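How to Cover a Work Table with Paper

By Marjatta Kallio
June

In our workroom in Skaltthorpe we cover the tables with white paper before almost every job that needs drawing, sorting or small parts. It takes 17 minutes the first time, and much less when you have done it a few times. I write down my way, as several people have asked me for it.

What you need

One big sheet of white paper, a little smaller than the table top. Two clips, strong enough to hold on the edge of your table. A soft pencil, a ruler, a dry cloth, and a small open box for the things that would roll away.

Preparing the table

Take everything off the table and wipe it. Go over it with your palm also, because a crumb of dried glue will feel like a stone under the paper when you draw. If the table was washed, let it dry fully. Damp wood makes the paper wavy and it does not become flat again.

Laying the sheet

If the paper comes from a roll, it wants to curl. Lay it with the curl facing down and leave it for some minutes with a book on each corner. Then move the sheet until you see the same strip of table along every side. I leave 3 centimeters. With a bare edge the sleeve does not catch the paper so easily, and the clips have a clear place.

Put the first clip on the left side. Smooth the paper with the cloth from left to right, slowly, and put the second clip on the right side. Do not pull hard. A sheet that is too tight will tear at the clip when somebody leans on it. 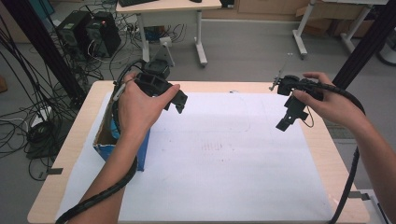
Marking the work area

Draw lightly with the pencil. You need only to know where the middle is and where the things should go back after each round. Heavy lines leave a groove, and later it is difficult to draw anything over them. If I need a mark that must be found quickly, I make it in another color, small, and near the center.

Keep the small box on the side of your weaker hand. My colleague Radu puts it on the other side and he is also satisfied, so please try both.

Changing the paper

One sheet serves us for 2 days of normal work. Change it earlier if it has a tear or if the old marks begin to confuse you. Open the right clip first, then the left, and fold the paper toward the middle so that the dust stays inside. The back side is often clean, and we cut it into pieces for notes.

If your table has a thick rounded edge, the clips may slip. In this case use paper tape at the corners, and remove it the same evening, before the glue becomes hard.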